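Call for participants: household clothing and laundry study
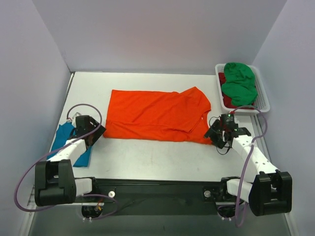 An orange-red shirt on a white table.

Sivico is looking for 80 households to take part in a study of how people wash, dry, store and throw out their everyday clothes. The study starts in September and runs for 12 weeks. You do not need any special knowledge, and you do not need to own a lot of clothes.

Applications close on 30 June 2019.

What the study is about

Most of what is written about the life of a garment stops at the store. We know a fair amount about how shirts are made and sold. We know much less about what happens to them at home: how often a T-shirt is worn between washes, what temperature it is washed at, whether it goes in the dryer or on a line, and what finally makes someone decide that it is finished. People are not very good at remembering these things, so surveys that ask about the past year tend to give poor answers. We would like households to write it down as they go.

The study has a main part, which everyone does, and a smaller part on wear and repair, which is optional.

Who can take part

You can apply if:

you are 18 or older
you live in Ralen or Parnerness and expect to stay at the same address through the end of the study
you do at least some of your laundry at home, in a shared laundry room or at a laundromat
you are willing to fill in a short log each time you do a load

Any size of household is welcome, including people living alone. We have had plenty of interest from families with young children and would especially like to hear from people over 65, students in shared housing, and people who wear a uniform or work clothes that they wash themselves. If you send all of your laundry out to a service, this study is not for you.

One adult per household signs up as the contact person. Other adults in the home need to agree to have their clothes included. Children's clothes can be included if a parent or guardian agrees.

What you will do

At the start we will visit your home once. The visit takes up to 2 hours. A member of the study team will help you choose the garments you want to follow and sew or iron a small numbered tag into each one. You choose the garments. We ask for a mix of shirts, pants, socks and at least one item you rarely wear. Underwear is up to you.

After that you keep the log. For each load you write down the date, the tagged items in it, the program and temperature, the detergent, and how the load was dried. This takes a few minutes. You can use the paper booklet or the web form, but please stay with one of them the whole way through. If you miss a load, write "missed" and carry on. Do not try to fill it in later from memory.

In the last week we will come back to collect the booklet and ask some questions. This visit is shorter than the first one. The tags can be removed then if you want them out.

Please do not change your habits for our sake. If you wash your jeans twice a year, we would like to know that. If you wash your towels every day, the same goes. Nothing in the log will be judged or commented on.

Optional: wear and repair

Households in the optional part also hand over worn-out garments they would otherwise have thrown away. We look at where the fabric has gone thin, which seams have come apart and what stains are left. Garments must be clean. We cannot return them, so do not send anything you may want back. Anything made of fur or leather is outside the scope of this part, and so are shoes.

You can also borrow a basic mending kit with needles, thread, patches and a printed guide. If you use it, note in the log which item you mended and how long it took. You may keep the kit after the study.

Payment

Each household that completes the main part receives a gift card worth $80, issued after the second visit. The optional part pays an additional $25. If you have to stop partway, we will pay for the weeks you completed. We do not reimburse detergent, water or electricity, as you would have used these anyway.

Your information

Logs are stored under a number, and your name and address are kept separately from them. We keep contact details until the payments have gone out and then delete them. The results will be published as totals and averages, so no single household can be picked out. You may leave the study at any time without giving a reason, and you may ask us to delete your log up to the date of your second visit.

Previous study

A smaller project, Gbeho, covered towels and bed linen only and collected 391 completed load entries. The log sheet for the new study is based on that one, with a few changes that people asked for: larger boxes, a line for hand washing, and a place to note that a garment was worn but hung back up in the closet. You can apply whether or not you took part in Gbeho.

How to apply

Send a letter or email to the study office with the following:

your name, address and phone number
the number of people in your household and their ages
where you do your laundry, and whether you have a dryer
whether you are interested in the optional part
any times when a home visit would not be possible

We expect more applications than places. Households will be chosen to give a spread of ages, household sizes and types of housing, so being first in line makes no difference. Everyone who applies will get an answer, whether they are selected or not. Those on the waiting list may be contacted later if a place opens up.

If reading or writing in English is difficult for you, say so when you apply, or have someone call for you. We can go through the log sheet in person at the first visit and fill in a first load together.

Questions about the study, the payments or the tags go to Gijs Postma, study coordinator, at the Sivico office in Ralen. If you call and get the answering machine, leave a number and a good time to reach you.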